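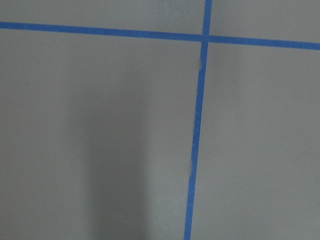

Figure 4. Blue tape strips crossing on a gray surface.

Section 4. Marking Out and Setting the Base Plates

4.1 Scope

This section covers the layout and fixing of base plates for the Vister freestanding shelving system in archive rooms, reading rooms and closed storage. It applies to single-sided and double-sided bays. Wall-fixed bays are covered in Section 6. Mobile bays on rails are supplied with a separate guide.

The work described here must be finished before any uprights are unpacked. Uprights left leaning against a wall during layout are a common cause of injury and of damaged finishes.

4.2 Before you begin

Check that the following items are on hand:

Room plan, signed by the site contact
Base plates and cover strips (Carton A)
Leveling shims (Carton A, small bag)
Floor anchors, if ordered (Carton C)
Steel tape measure
Chalk line or low-tack masking tape
Spirit level
Carpenter's square

Read the room plan in full. The plan shows the reference line, the position of the first bay and the direction in which the run is to be built. If the plan and the room do not agree, stop work and contact the Woltstead installation desk. Do not adjust the plan on site.

CAUTION: Floor anchors must not be drilled into a floor with embedded heating pipes or cables. Obtain written confirmation from the building owner before drilling.

4.3 Setting the reference line

1. Clear the floor of packing material and sweep the full area of the run.

2. Locate the fixed point shown on the room plan. In most rooms this is the inside edge of a door frame or the face of a structural column.

3. Measure from the fixed point to each end of the run and mark both positions on the floor in pencil.

4. Join the two marks with a chalk line or with masking tape. When tape is used, the edge nearer the fixed point is the working edge. Take all later measurements from that edge.

5. Set out the cross line at the position of the first bay. Use the carpenter's square to confirm that it meets the reference line at a right angle.

6. Measure both diagonals of the first bay. The two figures must match. If they differ, lift the cross line and repeat step 5.

NOTE: Walls in older buildings are seldom straight. Do not use a wall as the reference line unless the room plan says so. In the reading room at Camargo Library, a building completed in 1919, the long wall was found to bow toward the center, and the run had to be set out again from the column line.

4.4 Placing the base plates

1. Lay the first base plate with its front corner at the crossing of the reference line and the cross line. The stamped arrow must point toward the aisle.

2. Lay the remaining plates in order along the reference line. For the standard bay, the depth of the plate is 400 mm. For other depths, see the label on Carton A.

3. Leave a clear gap of 50 mm between the back of the plates and any wall. This gap allows air to move behind the stored material and must not be filled with skirting, cable trays or insulation.

4. Place the spirit level across each pair of plates, first along the run and then from front to back.

5. Add shims beneath the low corner until the bubble is centered. Shims may be stacked two deep. A corner that needs more than two shims indicates a floor fault, and the plate must not be loaded until the floor has been repaired.

6. Check the whole run again once the last plate is level. Raising one plate may affect the plate beside it.

CAUTION: Plates have sharp edges until the cover strips are fitted. Wear gloves when lifting or turning them.

4.5 Fixing

Where anchors have been ordered, drill through the outer holes of each plate and follow the torque values printed inside the lid of Carton C. Bays more than five shelves high must be anchored at every plate. Bodley end panels require one additional anchor at each end of the run.

Remove chalk or tape only after all plates are fixed. Pull tape back slowly and at a low angle. Tape left in place for longer than the period given on its packaging may leave adhesive on sealed or painted floors.

4.6 Record of layout

Complete the layout record in Appendix B and keep one copy with the room plan. The record must show:

The fixed point used
The direction of build
The number of shims beneath each plate
Any plate left unfixed, with the reason

The record is required for all claims under the warranty. Part number 144 (replacement shim bag) may be ordered without a record.

Questions concerning this section should be addressed in writing to Karim Hattar, Technical Publications, Woltstead. State the room name and the order number as they appear on the delivery note.

Section text last revised 22nd April. Continue to Section 5, Raising the Uprights.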